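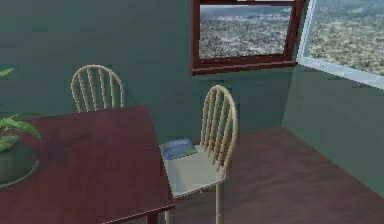 Dining corner, two chairs and the plant

Returners' schemes and the part-time question
Board: Work and Careers > Fairness at work

plarmum_77 wrote:
Has anybody here been through one of those "returner" programmes? I've been out of work four years (two kids, then my dad) and I've been offered a place on the one at Noltel in Plarbridge. Sixteen weeks, paid, no guarantee of a job at the end. I was over the moon until I read the small print last night. It's full time only. No part-time, no compressed hours, nothing. The whole leaflet is women at laptops and talk of "welcoming carers back" and then it's nine to half five, five days a week, in the office. Am I being ungrateful? My husband thinks I should just take it.

Gazzer wrote:
Take it. Sixteen weeks is nothing and you'll have something recent on your CV. You can argue about hours once you're in.

dot_and_carry wrote:
Gazzer, sixteen weeks is not nothing if you've got to find after-school care for two. What does it cost these days? Mine was 200 a week before the summer and that was with a mate's discount.

plarmum_77 wrote:
Mine came out at 251 a week for both, with breakfast club. The grant towards childcare is 200 for the WHOLE scheme, paid at the end. I laughed out loud when I got to that bit.

Nuria Wolde wrote:
Hello, I did a returner scheme, though at Renard and not at Noltel, so bear that in mind. Mine was three days a week and I'd never have managed otherwise. I asked at the interview, quite bluntly, and it turned out they'd done it for somebody the year before but had never put it in writing anywhere. So do ask! Put it in an email so you've got the answer in black and white. Lots of women I know never applied at all as they assumed it was full time or nothing, and I think that's the real shame of it. I got kept on, by the way. Still there, still three days.

Gazzer wrote:
Fair enough on the childcare, I hadn't thought about the breakfast club side. Still think a firm's allowed to say what hours it needs though. If the job is five days it's five days.

dot_and_carry wrote:
But it isn't a job, is it? It's a training scheme aimed at people with caring to do. Who did they think was going to turn up?

Hicham B wrote:
Hicham Bensaid here, I used to post as hb_north before I lost my password. I want to stick up for Gazzer a bit. I manage a small team (stock systems, not very glamorous) and we had a returner two years back on short days. She was brilliant, but the training was all on Thursdays and Fridays and she didn't work Fridays, so she missed half of it and felt left out. That was our fault and not hers. My point is that part-time only works if somebody rearranges the rest of it, and firms are lazy about that bit.
Also, I took six months off when my son was born and got asked in an interview if I'd been "between things". Men don't get asked to these schemes much. One leaflet I saw said "mums" all the way through.

Nuria Wolde wrote:
That's a good point about the leaflets, Hicham. There was one dad on mine and he said he nearly didn't ring up.

teasel wrote:
Can I disagree with everyone? I think these schemes let firms off the hook. They spend, what, 4,000 a head, get their picture in the local paper, and carry on promoting the same lads who stay till seven. I was at Worku for eleven years and not one part-timer got made up to team leader while I was there. Fix that and you wouldn't need a scheme.

Gazzer wrote:
Where's the 4,000 from?

teasel wrote:
It was in our staff newsletter, for Worku's own one. No idea about Noltel.

dot_and_carry wrote:
I agree with teasel on the promotions but that doesn't help plarmum this week, does it. When do you have to tell them?

plarmum_77 wrote:
A week on Monday. OK, I've written the email, asking for four days or five short ones, and whether the childcare money can be paid up front. I took out the sarcastic line about the leaflet. Then I put it back. Then I took it out again! Start date is June so there's a bit of time for them to sort something if they want to.

Hicham B wrote:
Ask which days the training falls on as well, before you pick your day off.

plarmum_77 wrote:
Good shout, adding that now. Sent.

Last post in this thread: 2022-02-26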